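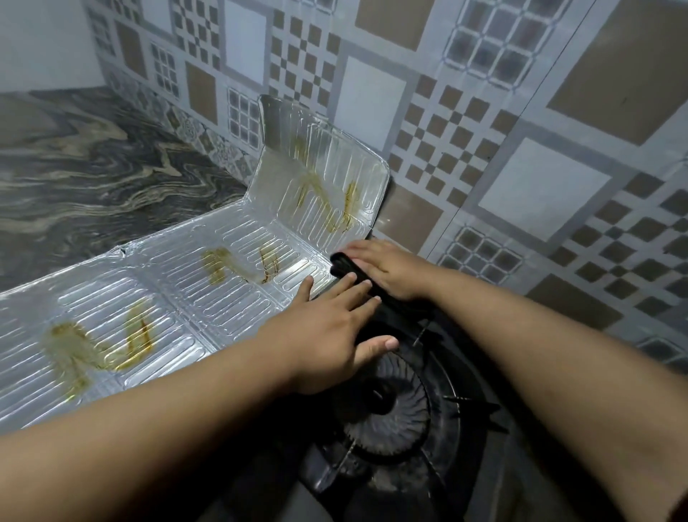 Wiping is a force problem before it is a vision problem, one builder remarked after reading the draft plans, and asked whether the arm would hold contact pressure on a surface that is never level.

HALÁS, December 25, 2022 – The Suditz shared workshop today released build files for Ustach, a bench-mounted arm for cleaning gas stoves and the counter next to them. The release covers the mechanical drawings, the wiring plan, the controller code and a parts list with 151 lines. All of it can be made with a 3D printer, a drill press and hand tools.

Ustach has 4 driven joints and a spring-loaded wrist. The wrist carries a flat pad that takes a folded cloth or a small sponge. A load cell behind the pad reports contact force to the controller, which slows the arm when the reading leaves the set band. The total moving mass is kept low by placing the two largest motors in the base.

The motion plan follows the way the job is done by hand: one hand steadies the work and the other presses the cloth or sponge. The arm has no second hand, so the stove must be held by a clamp supplied by the builder. Pan supports have to be lifted off before a run.

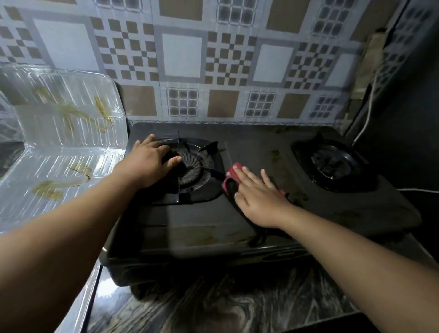 2 min read

Grease on a stovetop and on a ribbed splash guard calls for different settings. The code includes one profile for flat enamel and one for grooved surfaces. The second uses short strokes along the ribs at reduced force. Thin foil guards are outside the scope of this version.

Fuster, which cut the base plates for the first units, will offer the plates as a separate item from June. The base has been run on the bench for up to 1,000 wiping cycles. The wrist spring was replaced once during that time, and the current drawing shows the heavier spring.

Open items in this version:

Cable routing at joint 3
Pad change without tools
Stroke planning around the burner cap

The arm must not be used on a lit or warm stove. Gas should be shut off at the valve before each run.

The build guide is 37 pages long and can be read at the Suditz workshop or requested by mail.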